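The fog came into Ladville at 5 in the morning, and by the time I got the coffee going it had eaten the water tower, the feed store and most of my truck. I know people get fog. I've had fog before! But this one hummed.

I called the weather line, which is run by Nasex out of some office 200 miles away, and the recording told me to expect clear skies and a light breeze. So I stood on the porch in my robe with the phone in one hand, listening to clear skies, and I couldn't see my own mailbox.

My neighbor across the road yelled over that it was humming an old hymn. I yelled back that it sounded more like a refrigerator. We went back and forth on this for a while, two voices with no faces, and then a third voice (way off by the Gerkomley bridge, I think) yelled that we were both flat.

The town has 400 people in it, and I swear every one of them was outside by 6. You could hear screen doors going all down the street. Somebody had a radio on and the morning guy was reading listener messages — was it a plane, was it the power plant, was it the end of days — and in between he kept playing the same song, I guess to calm us down. It was not a calming song.

Then it let go, all at once, like a hand opening. There was the tower. There was my truck, with the window down and the seat soaked. The hum went off over the hills toward the river, and my dog, who had slept through every bit of it, got up and barked at the sunshine.

The radio said later it was the thickest fog since 2000. They didn't say a word about the humming. I went in and wrote the whole thing down on the back of the gas bill before I could start doubting it, and my coffee was still warm. 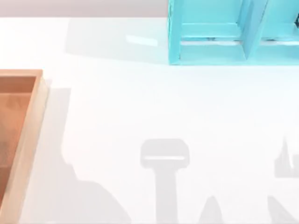

The next morning I set my alarm for 4:30, just in case. I put on real pants this time. My neighbor was already out there with a lawn chair and a harmonica.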